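Why Do Plastic Bags Crackle?
By Tamsin Nguyen-Tran
23 Oct 2023

Try to open a bag of chips in a quiet library. I did it once, back in Nokstead, and I think 55 people turned to look at me! I was so embarrassed that I ate them outside. But it got me wondering - why is a bag so noisy when you move it so slowly?

First, sound is just wiggling air. When you clap, your hands give the air a shove, and that shove travels all the way to your ear. So anything that moves suddenly can make a sound, even something really thin.

Now think about a crumpled bag. It's covered in tiny dents and folds, and each one likes to stay the way it is. Push on a dent and it holds on, holds on, holds on... and then POP, it flips the other way (like the lid on a jar of jam). Every flip is one little click. A crackle is lots and lots of clicks, all mixed up together.

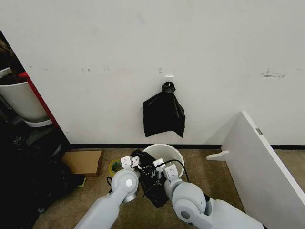
Going slowly doesn't help much, because each dent still flips in a snap. You only spread the clicks out, so the noise lasts longer. Sorry, midnight snackers!

Want to test it? Crumple a sheet of paper, then a paper towel, and listen to both. The paper towel is soft and floppy, so its folds bend without much popping. My friend Lyle tried it with a wool sock and said he heard nothing at all.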